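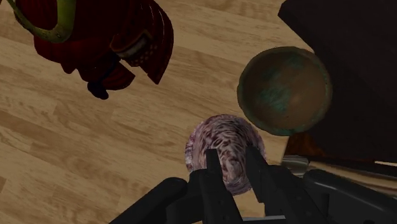 How a Robot Arm Gets Its Examples

A robot arm does not know how to pick things up when it is switched on for the first time. It has motors and a gripper, and its controller can move each joint to an exact angle. None of that tells it where to put its fingers on a lumpy thing with spots on it. That part has to be learned, and learning needs examples.

This page explains where the examples come from. It was written for readers aged nine to twelve. Words in capital letters are explained again at the bottom.

A floor made of numbers

The floor in the picture at the top of the page has boards, grain and knots, but you could not walk on it. It was drawn by a computer, and so were the bowl, the red object and the black gripper. A computer program that imitates the real world is called a SIMULATION.

Inside a simulation, every object is stored as a shape, a weight and a surface. The surface matters in two ways. It decides what the object looks like, and it decides how slippery it is. The program also knows rules about gravity and about what happens when two solid things touch. Many times each second it works out where everything should be next, and then it draws the result.

Our group uses a simulation called Buenaventura. The program that moves the arm around inside it is called Movent. They run on the same computer, but they are separate, in the way that a game and a game controller are separate.

What one example is

Suppose the task is "pick up the spotted object." One complete try at this task is called an EPISODE. An episode starts with the arm in its resting position and ends when the object has been lifted, or when time runs out.

During an episode the computer saves two kinds of information over and over:

What the robot sees. This is a picture of the gripper and whatever is near it.
What the robot does. This is a list of numbers: the angle of each joint, and how far apart the fingers are.

A picture and its list of numbers are saved together as a pair. The picture at the top could be one half of such a pair. The gripper has the pink and purple object between its two fingers, so the numbers that go with it would have to say that the fingers are part of the way closed. If they said the fingers were wide open, something would be wrong with the recording.

A learning program studies many pairs. It looks for patterns that connect the pictures to the numbers. Later it is given a new picture with no numbers, and it has to work out the numbers by itself.

Who moves the arm?

At the start, a person does. Haf Maddocks and Vivek Maurya record most of our episodes. They hold a handle connected to the computer, and the arm on the screen follows the handle. Squeezing a trigger closes the fingers. This is called TELEOPERATION, which means working a machine from a distance. The distance can be very short.

It takes practice. Haf's first recordings were full of pauses while she decided where to go next. The learning program copies what it is shown, and it copied the pauses too. We had to throw out 22 episodes and record them again.

A person should also try to make each episode a little different. If the arm always comes in from the left, the program only sees grasps from the left. Haf and Vivek change the direction, the height and the speed.

Why there are other things on the floor

You might expect the simulation to show one object on a plain floor. Some of our early ones did. The learning program did well with them, and badly as soon as anything else was added.

Look at how close the bowl is to the object in the gripper. Its inside is brown with patches of blue-green, and there is a flat silver thing near it as well. The objects that are not part of the task are called DISTRACTORS. The program has to learn to leave them alone. It also has to learn to move around them, which is harder, as the arm can cover part of what it needs to see. In the picture it partly hides the silver thing.

Rounded objects are useful for another reason. A box has flat sides, and flat fingers fit flat sides well. A dome gives the fingers less to press against, so a grasp that is slightly too high can slide off.

Changing the room

After a person has recorded an episode, Buenaventura can make more from it. It keeps the same task and changes the rest: a different floor, a different color for the furniture, a light from the other side. Carola Kleinschmidt wrote this part of the program. She set it to make 100 versions of each recording.

Not all of them can be used. If a piece of furniture is moved to where the arm needs to go, the arm hits it, and the episode fails. The computer checks for this and marks each version as a success or a failure. We keep the failures in a separate folder. They are used to test whether the program can tell a bad grasp from a good one.

Does it work on a real robot?

Partly. A simulated floor is never exactly like a real one. Real objects bend a little, real motors are a little late, and real light changes when a cloud goes over. The difference between the two is called the REALITY GAP.

To make the gap smaller, Dilwyn Gough records episodes with a real arm, a model called the Rusberg 4. It is slow work. After each try he has to put the objects back by hand, and in a simulation this takes one key press. The real recordings are mixed with the simulated ones before the learning program sees them.

Try it yourself

You need two people, a spoon, a cup and a small ball that fits in the spoon.

1. One person is the arm. This person closes their eyes and holds the spoon.
2. The other person gives instructions using only these words: left, right, forward, back, up, down, tilt, stop.
3. Move the ball from the table to the cup.
4. Write down every instruction in order. The list is your episode.
5. Put the ball in a new place and follow the same list again.

Step 5 will usually fail. The list has instructions in it but no pictures, so the arm cannot tell that the ball has moved.

Words to know

DISTRACTOR: an object near the robot that is not part of the task.
EPISODE: one complete try at a task, from start to finish.
REALITY GAP: the difference between a simulation and the real world.
SIMULATION: a computer program that imitates the real world.
TELEOPERATION: working a machine from a distance.

Text by Meirion Lloyd. Last changed November 2, 2018.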